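Drivska-Regatta

Die Drivska-Regatta ist eine Langstreckenregatta für Seekajaks und Surfski, die jedes Jahr im Juli vor der Küste von Brerby ausgetragen wird. Die Hauptstrecke führt über 98 Kilometer von Brerby durch den äußeren Schärengürtel zur Insel Tovari und auf der Leeseite wieder zurück. Unter Küstenpaddlern gilt sie als eine der schönsten und zugleich launischsten Strecken überhaupt: Auf den ersten Kilometern gleitet man durch schmale, von Kiefern gesäumte Sunde, wenig später rollt die offene Dünung von schräg hinten heran, und wer die Wellen lesen kann, wird auf diesem Abschnitt mit herrlich langen Ritten belohnt.

Name

Der Name geht auf die Drivska zurück, eine Strömung, die zwischen Brerby und Tovari parallel zur Küste verläuft. Fischer nutzten sie früher, um ihre Boote ohne Ruderarbeit nach Norden treiben zu lassen. In der Regatta spielt sie bis heute eine entscheidende Rolle. Auf dem Hinweg schiebt sie kräftig mit, auf dem Rückweg muss sie umfahren oder, bei viel Mut und guten Armen, an ihrer schmalsten Stelle gequert werden.

Geschichte

Entstanden ist die Regatta aus einer Wette zwischen zwei Paddelvereinen, wer die Runde um Tovari an einem einzigen Tag schaffen könne. Beide Mannschaften kamen damals erst nach Mitternacht zurück, die Reihenfolge ist umstritten und wird in Brerby noch immer gern und ausführlich diskutiert. In den ersten Jahren gab es weder feste Startplätze noch eine Zeitnahme im heutigen Sinn; notiert wurde, wer wann am Steg von Brerby anlegte.

Mit dem Aufkommen der schmalen, offenen Surfski änderte sich der Charakter des Rennens grundlegend. Waren zuvor vor allem Ausdauer und sichere Navigation gefragt, rückte nun das Surfen der Dünung in den Mittelpunkt. Die Siegerzeiten sanken innerhalb weniger Austragungen deutlich, und auf dem offenen Stück hinter dem Leuchtturm von Koivisto entwickelte sich jener Fahrstil, für den die Regatta heute bekannt ist: kurze, harte Sprints in das Wellental, danach lange Phasen fast ohne Paddelschlag. Die traditionellen Seekajaks behielten eine eigene Wertung, die bei vielen Zuschauern sogar die beliebtere ist.

Strecke

Gestartet wird im Hafenbecken von Brerby, bei Sonnenaufgang und in Wellen nach Bootsklassen. Die Strecke gliedert sich in 14 Abschnitte, die nach Landmarken benannt sind. Als Schlüsselstellen gelten:

Der Kirchsund: eine enge Durchfahrt kurz nach dem Start, in der sich das Feld staut. Erfahrene Teilnehmer suchen hier die Außenbahn, obwohl sie etwas länger ist.

Die Koivisto-Bank: eine Untiefe vor dem Leuchtturm, über der sich die Dünung aufsteilt. Bei westlichem Wind entstehen dort kurze, steile Wellen, die schon manche Führung gekostet haben.

Das Nordkap von Tovari: der Wendepunkt der Strecke. Der Wind dreht hier oft innerhalb weniger Paddelschläge, und auf der Rückseite der Insel wartet fast immer glattes Wasser.

Die Querung: der Rückweg über die Drivska, taktisch der spannendste Teil. Wer früh quert, spart Strecke und verliert Kraft. Wer spät quert, hat den umgekehrten Handel abgeschlossen.

Neben der Hauptstrecke gibt es einen kürzeren Kurs bis zur Koivisto-Bank und zurück sowie ein Jugendrennen im Hafenbecken. Das Jugendrennen findet am Vorabend statt und zieht regelmäßig die lauteste Zuschauermenge der ganzen Veranstaltung an.

Teilnehmerfeld und Klassen

Das Feld ist auf 400 Boote begrenzt. Gewertet wird in den Klassen Surfski-Einer, Surfski-Zweier, Seekajak und Traditionsboot, jeweils getrennt für Frauen, Männer und gemischte Besatzungen. In der Klasse der Traditionsboote sind nur Kajaks ohne Steueranlage zugelassen. Auf der Querung ist das eine echte Kunst, denn der Kurs muss allein durch Kanten und Paddelführung gehalten werden – bei seitlicher Strömung ein großartiger Anblick.

Vorgeschrieben sind Schwimmweste, Notsignal und ein wasserdicht verpacktes Funkgerät. Surfski-Fahrer müssen zusätzlich mit einer Leine am Boot gesichert sein und vor dem Start einen Wiedereinstieg aus tiefem Wasser zeigen. 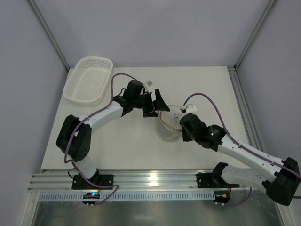
Zeitnahme und Sicherheit

Die Zwischenzeiten werden an mehreren Wendebojen über kleine Sender am Bug erfasst und laufend an die Regattaleitung in Brerby übertragen. Entlang der Strecke liegen Begleitboote, die im offenen Abschnitt enger gestaffelt sind als im Schärengürtel. Erreicht ein Boot die Nordspitze von Tovari nicht innerhalb des Zeitlimits, wird die Besatzung dort aus dem Rennen genommen und mit der Fähre zurückgebracht.

Bei Starkwind kann die Regattaleitung auf eine Ersatzstrecke im inneren Schärengürtel ausweichen. Sie ist kürzer und liegt geschützt, verlangt aber durch zahlreiche Richtungswechsel eine ganz eigene Technik. Manche Seekajakfahrer hoffen insgeheim auf diese Variante, in der die Surfski ihren Vorteil auf der Dünung nicht ausspielen können.

Bedeutung für die Region

Brerby hat mehr als 900 Einwohner, und am Regattawochenende scheint jeder von ihnen auf den Beinen zu sein. Im Hafen werden geräucherter Fisch und Roggenfladen verkauft, auf den Felsen am Kirchsund sitzen schon vor Sonnenaufgang die ersten Zuschauer mit Decken und Thermoskannen. Auf Tovari läuten bei der Durchfahrt des ersten Bootes die Glocken der kleinen Inselkapelle, ein Brauch, der von den Teilnehmern sehr geliebt wird und noch weit draußen auf dem Wasser zu hören ist.

Auch sportlich strahlt die Veranstaltung aus. Der Paddelverein in Brerby betreibt inzwischen eine ganzjährige Nachwuchsgruppe, deren Mitglieder im Winter in der Schwimmhalle Rollen und Wiedereinstiege üben und im Frühjahr erstmals in den Sund hinausfahren. Mehrere spätere Siegerinnen und Sieger des kurzen Kurses begannen im Jugendrennen.

Siehe auch

Leuchtturm Koivisto
Tovari (Insel)
Surfski
Küstenpaddeln

Stand des Artikels: 16.03.2021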